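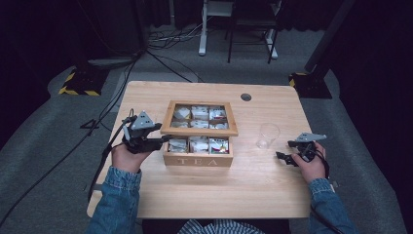

Klinhom-talk mailing list
Subject: Re: tea task, first release of the hand-held set
Date: November 29, 2018

The earlier message said:

> We are pleased to say the Prorlow tea set is ready to share. It has
> 2,761 demonstrations, all done with a pair of hand-held grippers at
> the table: open the lid of the tea box, take out a bag, put it in the
> glass, close the lid. We held back 192 for testing. We believe the
> variety is good enough to train a general policy for small kitchen
> jobs, and we'd like the group to adopt it as the common starting point
> for the Kestex comparison.

Thanks for putting this up, and for getting the files into a shape I could open on the first try. I have doubts about nearly every other line of that paragraph.

Start with "variety". I watched a long stretch of the set last night. It's the same table, the same box with TEA on the front, the glass off to the right. Shifting the box a couple of inches between runs is fine and I'm glad you did it, but I'd call that jitter. If the glass is always to the right of the box, a model can learn "swing right and let go" and never look at the glass at all. Have you got any runs with the glass on the left? I found none, and I may have missed them.

Then the held-out part. Same room, same grippers, same box. If the 192 were drawn at random from the pile, then a test clip can sit right next to a training clip from a minute earlier with the bags in almost the same order. A high score on that tells me the model can remember a table. Please split by session at the very least. By person would be better, if more than one person did the work. The notes don't say.

Third, the cables. I can see them trailing from the grippers in the head view, and a wired gripper pulls on your wrist. People turn their hands to give the cord some slack without noticing they do it. Whatever arm we finally run this on won't have that cord in that place, and we'll be teaching it somebody's habit. I raised this in June for the cup task and was told it would wash out with more data. I'd still like to see a plot.

Last, "general policy for small kitchen jobs". It's a tea box. Paper and foil bags are a good hard case for pinching, and a hinged lid with a glass window is a nasty thing for a depth sensor, so I do think the task is worth having. Call it a tea task and I'll stop complaining about the title.
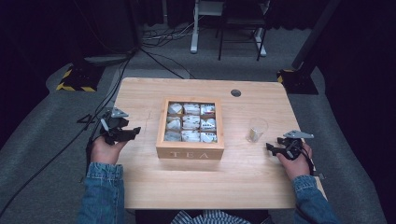 One reply that came to me off-list argued that I'm asking too much of a first release, that the Nidport group spent a whole spring trying for variety and ended up with 12 kitchens and hardly any usable runs in each, and that a narrow set done cleanly beats that any day.

Fair enough, up to a point. I'd take a clean narrow set too. My trouble is with making it the yardstick for Kestex before anyone has tried it on a second table. Once a number is in the comparison, people tune to it, and we'll be stuck with that glass on the right for years.

So before I vote yes I'd want to see:

- a split by session, with the session labels in the release
- one small batch with the box and glass swapped
- the failed runs, if you kept them. All I found were successes, and I don't believe anyone is that good with foil bags
- results from four training seeds, with the spread shown

The swapped batch could be done in an afternoon. I'm willing to label it myself if that's what's holding things up. Until then I'm a no on adopting it, and a yes on leaving it in the shared folder for whoever wants to play with it.

One small thing: the readme says the lid starts closed in every run. Please check that against the clips, and mark the start state per run if there's any doubt.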